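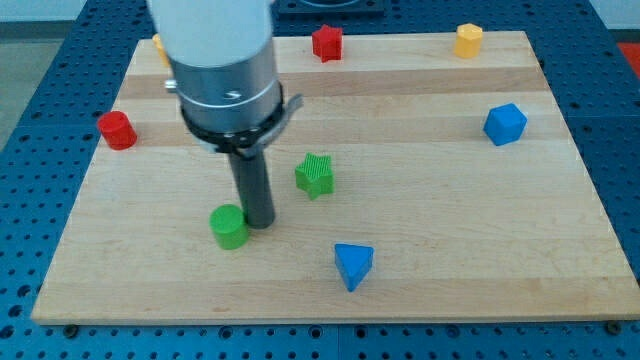
Words by M. Londoño
Cards and table games correspondent

The first hand of Stultine I ever played cost me a pound and forty pence, which I was told was a fair price for a beginner. The game is played for small coins in the back bars of Burnness, mostly on a Friday after seven, and hardly anywhere else.

It's a trick-taking game for 2 players. Each is dealt 14 cards from a short pack with everything under the seven removed, and the few left over stay face down until the end. The next part takes most newcomers a few hands to get used to. Before a card is played, both players put a stake in the middle and say how many tricks they expect to lose. You are paid for being right. Winning every trick when you said you would lose five is a bad result and an expensive one.

The earliest mention of the game anyone has shown me is in a landlord's account book from 1846, where a customer is noted as owing for "ale and Stultine". There are no rules in the book, only the debt. The version played now was written down much later on a sheet of card that hung behind one of the bars, and most of the arguments in town are about what that sheet said before it faded.

The main argument is over the leftover cards. In the harbour pubs, the player who loses the last trick may turn one over and swap it into the count. Further up the hill this is thought of as cheating. I have played both ways and prefer the hill rules, as the swap can undo ten minutes of careful play. Harbour players say that is the point of it, and that without the swap the stronger player wins every time.

They may be right about the second part. Stultine has less luck in it than most betting games I know. A bad hand isn't much of a problem if you call it properly, and a very good hand can be awkward. Aces and kings are easy to call. Nines and tens do the damage, as they win tricks you had written off once the high cards have gone. Regular players keep a close eye on the tens and will often throw away a queen early to get rid of one safely.

Stakes are kept low by custom. The usual limit is twenty pence a hand, doubled if both players call the same number. Over a long evening that adds up to the price of a meal at most. I did hear of bigger games in private houses but was not asked to one.

Lirkari, a small card printer, has made a proper short pack for the game since last May. Until then people bought ordinary packs and threw out the low cards, or kept them for shopping lists. The new pack comes with both sets of rules on one folded sheet, harbour on one side and hill on the other. It sells for about six pounds in the newsagent's and at the ferry office. The backs are a bit slippery when new and the sevens look too much like the jacks' corner marks in poor light, but they shuffle well after a week.

If you want to learn, go early and ask which rules are in use before you sit down. Bring change. The bars don't like breaking notes for card players, and your opponent will not lend you any.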